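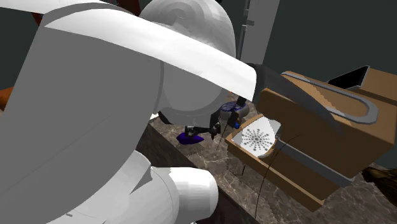 Questions I get about writing an obituary

I'm Lâm Phí, and I write obituaries and short life stories for families. I started with my own grandmother's, then a neighbor asked, then her cousin, and now it's most of my week. The same questions land in my inbox over and over, so I've put my answers on one page. Updated Jul 31, 2025.

How long should it be?

Whatever you can afford and have the energy for! Newspapers often charge by the line or by the word, so families who want a print notice tend to go short. I like 100 words for the paper and then a longer one for the funeral home's page, where length usually doesn't matter. The longest I've ever written was 2403 words, for a retired ferry captain with a lot of opinions and four ex-bandmates who each sent me a letter. His daughters wanted every bit of it in there.

Do I have to say how the person died?

No. Plenty of families leave it out completely. "Died at home" or "died in June" is fine. If you do want to name it, say it plainly and move on to the rest of the life. I've had families go back and forth on this for days, and my only real advice is to let the closest person decide and have everybody else live with it.

Passed away, went to be with the Lord, died... which one?

Use the words your family uses out loud. I write "died" when it's left up to me, but if Grandma spent every Sunday morning in the same pew, she'd probably want her going home mentioned, and I'm happy to write it that way.

Who gets listed as a survivor?

Oh boy. This is the one that starts fights. The usual order is spouse or partner, children (with their spouses in parentheses), grandchildren, parents if living, then brothers and sisters. After that it's up to you. Nieces and nephews can be named or just lumped together as "many nieces and nephews." Stepchildren I list right along with the other children unless somebody asks me not to.

One thing I do every single time is read the names out loud over the phone to someone in the family. Spelling mistakes hurt people, and they stick around. I once left an "h" out of a granddaughter's name and I still think about it.

What about the ex-husband?

If they stayed friends or raised kids together, I think it's kind to include him. "Former husband and friend" works. If they didn't stay friends, leave him out, and he'll live.

Can I mention the dog?

Please mention the dog. Cats too. I've had a parrot.

Can it be funny?

Yes, if the person was. I worked with Hiếu Lý on his father's, and he kept apologizing for laughing while he told me stories. His dad returned the same garden hose to the same store three times and was proud of it. We put the hose in! People came up to Hiếu at the service and told him hose stories he'd never heard. I'd check with your mother before you send in anything about money, politics or driving, though.

I don't know much about their early life. Where do I look?

Start with the boxes. Church bulletins, union cards, yearbooks, the backs of photos. Military discharge papers are great for dates. Then call the oldest relative who likes to talk and just let them go. I ask what the house smelled like when they were kids, which sounds silly but it gets people going much better than "what was she like?"

If you can't pin a date down, leave it out. "As a young woman she moved to the coast" reads perfectly well, and you won't have a cousin correcting you at the luncheon.

How should I write about their work?

Name the place, say what they did there, and add one thing that only a coworker would know. "She worked in the mill office for 56 years in one chair or another" tells me more than "she was a dedicated employee." Same goes for church work, coaching, the PTA, all of it. You don't need every committee and every title. Pick the ones they talked about at dinner.

Should I write it ahead of time?

I'd say yes, if you can stand to. Some of my favorite jobs have been with people writing their own. They're very bossy about it and it's a lovely afternoon. Keep it somewhere the family can find it, and tell at least two people where that is. A folder on a computer with a password only you know doesn't count.

Is there anything I should leave out for safety?

A few things, yes. Skip the full birth date (the year is plenty), the mother's maiden name if you can, and the street address. I also wouldn't say the exact hours when the whole family will be away from the house, apart from the service time itself, and it's smart to have a neighbor keep an eye on the place.

What photo should we use?

One where they look like themselves. It doesn't have to be recent. Some families run two, a young one and an older one, and I love that. Crop out the other people, and send the biggest file you have, because small ones from a text message print badly.

How fast can you do it?

Usually the day after we talk. If the paper has a deadline, tell me first thing, before the stories start, or we'll both forget.

Do you charge for babies and children?

No, never.

I wrote one myself. Will you just look it over?

Sure! Paste it right into the email instead of attaching it, and tell me which paper or page it's going to. I'll fix commas and ask you about names. I won't change how you said things unless you want me to.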